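HIST 219 Memory and Public Space
Week 5 notes: The town memorial after the unveiling

Notes typed up from the board, so fragments in places. Reading for this week is the Ornville packet (on the course page, second folder, NOT the first one, that's last year's).

Where we left off: we did the building of memorials. Who pays, who picks the design, who gets to speak on the day. This week is the boring middle. What happens to the thing over the next several decades when there's no ceremony going on.

1. The list of names

Most local memorials are a list with some stone around it. The list is the part people fight over.

Orders you'll run into:
- alphabetical (everybody equal, easy to find someone)
- by rank, then alphabetical
- by unit or ship
- by date of death (hard to search, but friends who died together stay together)

Ornville did rank first in the original 1920s list, then alphabetical on the later panel. So two different ideas of equality on one wall. Look at the plan in the packet, page 3. Nobody went back and changed the first one.

Who counts as local? Born there, lived there, worked there, mother moved there after. The Ornville packet has letters on this. One family asks for a son who only spent school vacations in town. He got on. A mill worker who boarded in town for years didn't, there was no family around to ask. Think about what that says on asking as a condition of being remembered. Will come back to this in the essay.

Late additions: always at the bottom, out of order, often in slightly different lettering. Don't read these as mistakes. They're evidence. You can date an argument from them sometimes.

2. Moving it

Memorials move more than people think. Road widening, a new library, the factory closes and the board in the lobby needs a home.

The Warkar case: works memorial, painted wood board, hung by the time clock where every shift walked past it. Plant shuts. Board goes to a storage room, then to the Skeris Street community hall, where it hangs in a back corridor. Same object, same names. Audience totally different. At the plant the people passing it knew the names on it, or knew thier kids.

Question for section: is the Warkar board still a memorial or is it now a historical object? Don't say both. Pick one and defend it, then we'll argue.

Costs came up in lecture. The hall was quoted 600 dollars for remounting and a light, and it took them two winters to agree to it. The money wasn't really the fight, the fight was which wall.

3. Ceremony vs everyday use

Once a year: wreaths, silence, speeches, a band if you're lucky. The rest of the year: lunch spot, meeting point, skateboards, bus shelter basically.

Two camps in the reading:
- everyday use is disrespect, fence it off
- everyday use is what keeps it in town life, a fenced memorial gets visited once a year and forgotten

I lean to the second but the first camp has better letters. Read the ones about the steps. Notice who writes and who gets written about (mostly teenagers, who don't write in).

Also: the silence. We skipped this in lecture, ran out of time. Short version, a silence needs a crowd that agrees to it. Stone doesn't. Compare how each one fails. A silence fails in public, on the spot, somebody's phone goes off. Stone fails slowly.

4. Wear and cleaning
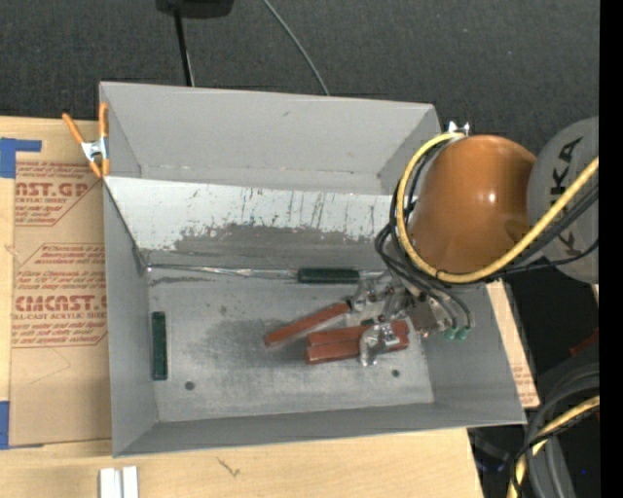
Wear on a memorial is a source, treat it like one. Where do hands go? Where does the rain run? Painted boards are the hardest to read, damage goes through the layers unevenly and you get two surfaces to look at insted of one. Look at the sloping panel inside the gray bin, to the left of the three red handles. Pale band up top with dark scratches and little chips, then under it a worn dark gray area with a ragged upper border, where the lighter surface looks scraped away. Describe the two zones separately before you say anything about cause. Same rule for the Warkar board. In your field sheet write scratch, chip, bare patch, and where it sits. Cause goes in a different column, and "don't know" is a fine entry there.

Cleaning: stone people and veterans' groups often want different things. Bright and readable vs old and left alone. Recutting letters makes names readable and also destroys the original cut. Repainting a board, same problem. Fu Stoneworks' letter in the packet argues for recutting only names that can't be read from standing distance. Reasonable, but standing distance for who? Kids, wheelchair users, low vision.

Field sheet

Due Tuesday, in section. One memorial, any size, plaque on a bench is ok. Roughly 19 lines of writing, not counting the table. Need:
- where it is and what faces it
- order of names, if names
- anything added later
- wear table (see above)
- one thing you saw a person do near it

Don't clean it, don't do rubbings without asking.

Next week: memorials to events with no bodies and no list. Start the Skeris Street reading early, it's long and the scan is sideways from page 5 on.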